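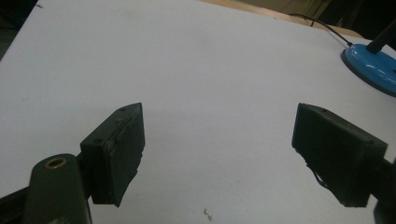 Cillian Buckley wrote in after the last page to ask whether, now that the machines do the lifting at Prallcombe, there is anything left for a bench hand to know. There is, Cillian. It's mostly wiping.

When we got the first two automated stations at Prallcombe, we were told the dull work would go away. It moved. I used to pack parts for a living and now I look after something that packs parts, and it's a good deal fussier about its surroundings than I ever was. A few habits worth picking up if your shop is headed the same way:

Wipe the bench before the shift and again after lunch. Dry cloth first, damp one second. Sandwiches are eaten elsewhere, and yes, that includes crackers.

Look at the gripping faces every morning. Ragged edges and loose threads go in the book with the station number. Don't trim them with your pocketknife. Cathal McGrath did, and we lost an afternoon to it.

Keep one place for the logbook and chain the pen to it. We have a 451-page manual from Noonan and a pen that walks off, and the pen is the one we miss.
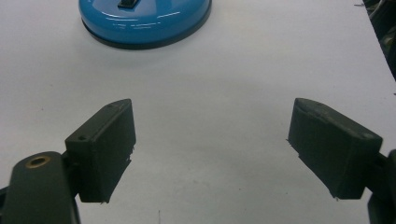 The change people notice most is where their eyes go. On the old line you watched your hands, and after a month you could do that while planning supper. Now you watch a surface. A white one is a mercy, as it shows every speck and smudge, down to the hair-like mark near the bottom there, and you can deal with them before somebody upstairs orders a sensor for it. Anything shiny or bright blue gets parked toward the far side, well ahead of the pads, and stays put until the job is done.

Swap places every two hours. Watching is more tiring than doing, though you'll have trouble getting anyone in the office to believe it. Seon-mi Joo keeps a kitchen timer on the shelf for this and I'd copy her.

Ask for the training while it's still on offer. At Drenby they waited until January and got a video. We had four days with a live person, plus doughnuts – eaten elsewhere.

And keep your old hand tools oiled. The stations stop now and then, the orders don't, and Clodagh Mac Giolla can still pack a crate faster than either of them. She has asked me to mention it.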